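**Two months with the Derkard desk arm kit – a long thread, so get comfortable** 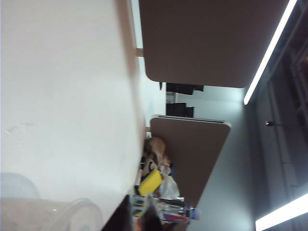
I promised a few of you I'd write this up once I had lived with the thing past the honeymoon stage. I bought the Derkard back in February with my own money, and nobody at the company knows I'm posting. 1/

The short version for people who are on their lunch break: I like it, I'm keeping it, and I would tell you to skip the deluxe box and buy the plain one. The long version goes on for a while because there's a lot I wish I had known before ordering. 2/

What you get in the plain box is the arm, the gripper, the little wrist camera, a clamp for your desk, the power supply and a very thin booklet. The deluxe box adds a padded case and a second set of finger pads. The case is lovely! Mine has been in a closet since the first evening. 3/

Putting it together took me 2 hours, and I'm slow and I stop for coffee. The screws come in labeled bags, bless them, but bags C and D look so alike that I had the elbow half built with the wrong ones. Lay them all out before you start. 4/

The clamp is my biggest gripe. It holds well enough on a thick desktop, but on a thinner one I had to pad it with folded cardboard, and the arm still gave a little shiver at full reach. Derkard support answered me the next morning and mailed a wider plate for free, which was kind of them – I just think the wider plate ought to be in the box to begin with. 5/

Now the software, which is called Terketden and which I have gone from grumbling at to being quite fond of. You move the arm by hand through a job, it records you, and later you ask it to do the job on its own. My first recordings were hopeless. I moved like I was swatting flies. Slow down more than feels natural and you'll be much happier with what you get back. 6/

It also saves what the wrist camera sees along with each recording. I ignored those pictures for weeks, and now I look at them first whenever a run goes badly. The view turns with the wrist, so you'll be tilting your head at the screen for a while. I still do it, and my neck has opinions. 7/

Somebody asked how many runs I've done. The counter in Terketden says 1214, and I let it pass a number like that without any kind of party, which I regret a bit. In all that time I've replaced one finger pad and tightened the wrist joint twice. 8/

Things it does well for me: picking up soft stuff, light boxes, anything with a flat side it can square up to. Things it struggles with: thin crinkly packaging, and clear plastic most of all. I tried the same jobs under daylight and under the overhead lights, and clear plastic was a headache in both. 9/

The lifting limit on the spec sheet is 500 grams and I'd treat that as a real limit. It will hold something that heavy close in, but stretch it out and you can hear the shoulder working. I keep my own jobs well below it. 10/

I also borrowed the Salameh kit for 6 days so I could compare. It's quieter and the joints feel smoother in the hand, but the setup screens wore me out, and I never did get the camera to stay connected through a whole afternoon. If they fix that I would happily look again. 11/

For those asking where to order, I went through Grosside. Shipping was quick, the box was packed with care, and they swapped a bent power plug with no fuss at all. They list spare finger pads too, so add a set while you're there and save yourself the second shipping charge. 12/

Next I want to try the new Terketden update, the one that lets you trim the start and end of a recording (finally!). If you have a Derkard and you've found a good way to handle clear plastic, please reply and tell me – I'll read every single one. 13/13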